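**Thread: Sorting medical consumables, grasp-point scoring vs. just training on more demos**

**pallet_wisley** - Jul 11, 2023

Reading the Brona write-up again. Their claim is that if you score grasp points on the top edge of soft packaging, you can skip most of the demonstrations. They used 162 demos. My lab used a lot more and our arm still treats a plastic bag like a personal insult.

What I care about is the release. A limp bag keeps moving after the arm has stopped, and the scorer has no opinion on that.

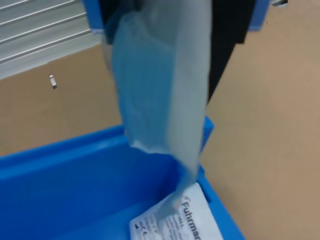
*Bag on its way into the blue bin, tail first.*

**Sollari_fan**

The scorer isn't supposed to have an opinion on that. It picks where to grab. Blaming it for the swing is like blaming the fork for the soup.

**pallet_wisley**

I have eaten soup with that fork. Grab the bag two folds lower and the tail behaves. So grasp choice does decide the release, and the paper scores them separately.

**idalina.tavares**

Idalina Tavares here, second author, hello. We did try a joint score. It took 4 times as long to label and the labelers stopped speaking to me. The gain on rigid items was zero. On bags it helped, but we only had 2 bag types, so I wouldn't let anyone put it in an abstract.

**Sollari_fan**

So it's in the appendix.

**idalina.tavares**

It is in the appendix of the appendix.

**greaseandgrit**

You're all stuck on bags. The flat sterile packets are worse for us. Pinch one at the edge and it hangs fine, then the label faces any way it likes and the verification step sulks.

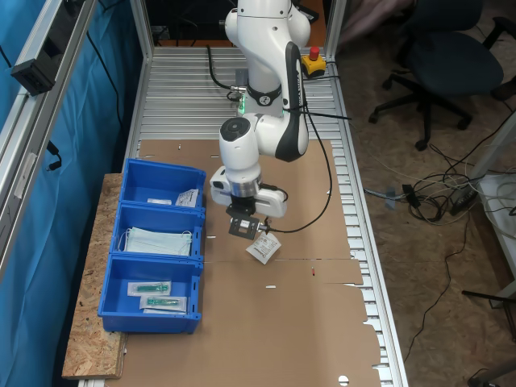
What does the grasp scorer take as input?

A single depth image and a mask of the item, with no force reading until the fingers close.

**greaseandgrit**

Okay, then I'm less impressed. Depth on shiny film is mostly fiction.

**pallet_wisley**

Agreed on the fiction, but Sproģis got usable depth by changing the lights and nothing else. Cheap fix. I'd still take more demos.

**idalina.tavares**

Rerun with a joint score is planned for August. Bring your own bags.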